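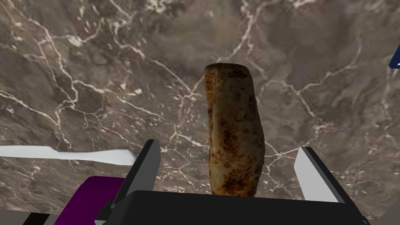 Getting the Most Out of a Plollico Kitchen Arm

Updated Jan 28, 2024

We have had the Plollico kit from Omside in the test kitchen since November. This page collects what we have learned about using it for ordinary jobs: moving food from counter to plate, clearing utensils, putting small things back where they live. It is part review and part tip sheet. If you only want the verdict, it is near the end.

What is in the kit

You get the arm, the gripper with two fingers, a base, the Oltora planning software and a 30-day trial of the paid Oltora features. The base clamps to a counter or bolts to the rolling stand, which is sold separately. We used both. The printed guide covers assembly well and everyday use hardly at all.

Setup took two of us most of an afternoon. Beatriz Sampaio did the mounting and I did the software. One person could do it alone, but the arm is awkward to hold level while you tighten the clamp.

Before you start

Give the arm a clear sweep. Move the knife block, the fruit bowl and anything with a cord before the first run.

Clean the counter and dry it. Crumbs don't bother the gripper, but a film of oil under a plate will let it slide when a finger bumps the rim.

Pick the counter you will really use. We set ours up on a laminate side table first and had to redo the height calibration when we moved it to the stone counter by the stove.

Busy stone is harder than plain stone. Marble with a lot of veining gives the software plenty of lines to look at, and early on it sometimes put the edge of an object along a vein. Rerunning the surface scan with the counter bare fixed most of this. Do the scan in the light you cook in. If the under-cabinet lights will be on at dinner, have them on for the scan.

Rehearse first

Oltora lets you build a copy of your room and run a job in it before the real arm moves. We skipped this step for the first week and wish we had not. A rehearsal takes a few minutes and shows whether the wrist will clear the backsplash, or whether the fingers will come down on top of the thing they are meant to go around.

You can add objects from the library or scan your own. The library has a fair selection of breads, fruit, cans and utensils. Get the sizes right. A library roll that is shorter than yours will rehearse perfectly and then the real one hits the side of the plate.

Save the rehearsal under a name that says what it does. "Test final new" is no help in a month.

Picking up rolls, wraps and flatbreads

Soft rolled foods are a good first project. They are light, they forgive a small error in position, and you can eat the practice pieces.

Line the food up with the fingers so that they close across the narrow width. A burrito or rolled flatbread should lie lengthwise between them, with one finger along each long side.

Leave space on both sides before closing. If one finger is already touching, it will push the roll over before the other gets there. Stop the arm, nudge the target position sideways and go down again.

Know where the seam is. We had the best results with the seam underneath. With the seam on the side, keep the grip light and lift slowly, or the outer layer starts to come away.

Grip a little past the middle toward the heavier end. Wraps are seldom filled evenly. If one end droops on the lift, set it back down and move the grip toward that end.

Let toasted bread sit a minute before you send the arm after it. A crisp crust straight off the griddle cracks under the fingers, and the filling is at its loosest.

Start with the grip strength at 2 and go up one step at a time. The scale runs to 11. We have never gone past 7 for food, and that was for a stale baguette.

Cover the fingers for anything you plan to serve. The silicone sleeves that Omside sells fit well and come off for washing. Slide them all the way down. A sleeve that stops short folds over at the tip and throws off the grip.

Spatulas and other flat things

Flat utensils are harder than food. A spatula lying on a smooth counter gives the fingers almost nothing to close on.

Fasil Asfaw came up with the fix we use now, which is a folded dish towel at the back of the counter. Lay the handle across the towel so it sits up off the stone, and set the pick point there. It works for spatulas, butter knives and most tongs.

If you don't want a towel out, have the arm push the utensil to the counter edge until the handle hangs over, then pick it from the side. This is slower, and you should watch it the first few times.

Keep utensils parallel to the front of the counter when you can. The arm can deal with any angle, but it has to turn the wrist, and a turned wrist takes up more room than you expect.

Don't let things pile up beside the pick spot. With a spatula on one side and a sponge or a box on the other, the body of the gripper is the part that hits something. It is a good deal wider than the fingers, and it is easy to forget when you are watching the tips.

Working near walls and furniture 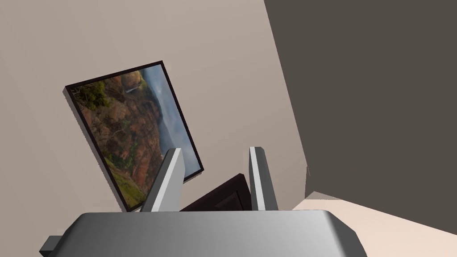
Once the arm is on the rolling stand it can leave the kitchen, and people do start asking it to put things on the sideboard or fetch them from the hall. The reach is fine for this. The trouble is everything that hangs or sticks out.

Mark framed pictures as keep-out areas in Oltora. Draw the area a hand's width larger than the frame on every side. The software knows the wall is there after a scan, but a thin frame may be read as part of the wall.

Take a fresh scan every time the stand moves, even if you think you put it back in the same place.

Open the fingers before the arm goes into a tight space, and keep them open until it reaches the object. Opening them next to a cabinet is how we got the scratch on ours.

Dark wood gives the depth camera some trouble, especially in grooves and recessed panels. A strip of light painter's tape along the top edge of the cabinet helps while you are setting up. Take it off afterward so it doesn't mark the finish.

Corners where a wall or tall panel comes close to the stand call for a slower speed. We use the setting called Careful for anything outside the kitchen. It doubles the time for most jobs and we leave it on anyway.

Lock the casters. The arm will move the stand if you don't, and then nothing is where the software thinks it is.

Cleaning and care

Wipe the fingers with a damp cloth after every food job. Dish soap is fine. Do not spray anything at the joint where the fingers meet the body.

Pull the sleeves off and wash them in hot water. They can go in the top rack of the dishwasher, though ours have clouded a little from it.

Once a week, open the fingers all the way and run a dry soft brush through the slot they travel in. Flour gets in there. So do sesame seeds.

Check the clamp at the same time. A quarter turn is usually enough. On stone, put the rubber pad that comes with the kit between the clamp and the underside of the counter – ours was stuck to the lid of the box and we nearly threw it out.

Home visits from Teshome

Teshome offers a setup visit for people who would rather not do the mounting and scanning themselves. We booked one for the second kitchen to see what you get. The technician mounted the base, scanned the room, built the rehearsal copy and set up three jobs of our choosing. She also changed the resting position so that the arm folds toward the wall, where before it had hung out over the sink.

It is worth the money if you have an odd-shaped kitchen or a lot hanging on the walls. For a plain straight counter, you can do the same with a free afternoon. Write down the jobs you want before the visit. Measure your plates. Clear the counter the night before, since the clock starts when they arrive.

One complaint: the jobs are saved under the technician's login until you ask for them to be moved to yours. Ask before they leave.

What we like and what we don't

The gripper is gentle enough for bread and steady enough for a full mug. Rehearsal is the best part of the package and the one we use most. The arm is quiet. The printed guide needs another chapter or two.

We don't like that keep-out areas become a paid feature after the trial. They are a basic safety setting and ought to be in the free version. The fingers could stand to be thinner at the tip for flat items. The stand is expensive for what it is.

For someone who has trouble gripping or reaching, we would recommend the kit with the Teshome visit. For anyone else it depends on how much you enjoy fiddling with it. Beatriz uses hers for breakfast every day. Mine mostly moves bread.

Quick fixes

Fingers close on air: rescan the surface, then check the object height.

Roll slips on the lift: dry the sleeves before raising the grip.

Arm stops halfway with no message: look for a keep-out area that overlaps the path.

Wrist hits the backsplash: move the pick spot forward on the counter.

Job worked yesterday and misses today: someone moved the stand.

Software can't find the spatula: put a towel under it. White plastic on pale stone may also need a darker mat.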